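4.2 Packing a lunch order as a household chore

When people ask us whether a machine can do housework yet, they usually have in mind folding shirts or loading a dishwasher, and we have worked on both with mixed results. For this part of the study we wanted something humbler. Putting together a small lunch for another person is a job that most ten-year-olds can manage, and it takes in a surprising share of what makes a kitchen hard for a robot: soft things next to stiff things, shiny wrappers, clear plastic, and a request that is often only half spelled out. It also sits comfortably between the home and the shop floor, as the same motions are made behind a deli counter all day long.

We ran the task on the two-arm station described in Section 3, with the Lamari planner choosing the order of picks and the Teso grasp model choosing where the fingers should go. Beatrice Nzioka wrote the request list in May, before either of us on the software side had seen the final layout of the table, and we are grateful to her for being strict about that. Her list has 160 requests. Some name every item plainly, and others are closer to how people really talk at noon ("something with ham and a cold drink, please"). Each request was attempted until the order was complete or 3 grasps in a row had failed, whichever came first, and a person stood by to end the run if needed. All told this gave us 2796 single grasps to look at, which kept the two of us busy well into the evenings.

We should say a word on what counts as done. In earlier work with the Schwaiger benchmark, an item was scored as delivered if it ended up inside the target area, however it got there. We found that too kind. A pastry bag dropped from a hand's height does land where it should, but few people would thank you for it. So we asked for a gentle release as well, and for nothing else on the table to have been knocked over along the way. Under the stricter rule, 18 orders that would otherwise have passed were marked as failures, most of them for a neighboring item that tipped.
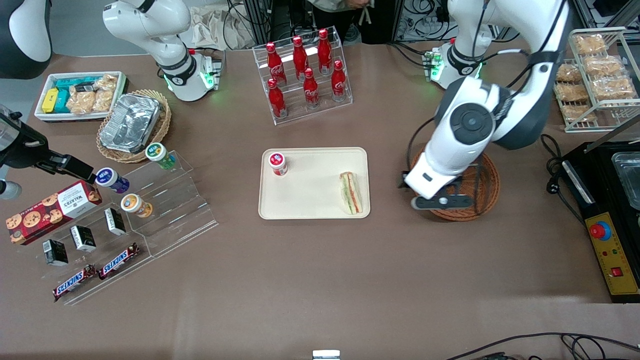 Figure 4. The lunch task, with a triangular sandwich and a small bottle on the central tray.

Packaging turned out to matter more to us than weight or size, and this was the part of the results we argued over longest. Boxes were the easy end of the scale, and rigid bottles came next as long as the fingers could close around them without brushing a neighbor, which is less simple than it sounds when six of them share a rack in two rows of three, as the Coca-Cola does in Figure 4. Clear wrapping was the hard end. A sandwich in clear plastic offers the depth sensor very little, and the grasp model tended to aim for the lettuce and ham it could make out through the film – a sensible guess about where the food is, and a poor one about where the surface is. Bagged pastries gave us both troubles together, as the bag slides over what is inside it and the outline changes once it is touched. The Fotent fingertip pads helped here, though they did so by slowing the grasp down, and a hungry person might reasonably object.

Would we trust the station with a real lunch hour? For orders made up of boxes and bottles, we think we would, with someone in the room. For soft bags we would not yet, and the failures in that group did not shrink with more practice data in the way we had hoped. We return to this in Section 5, where the same grasp model is tried on laundry and bedding – a different chore altogether, but one with much the same habit of changing shape when it is picked up.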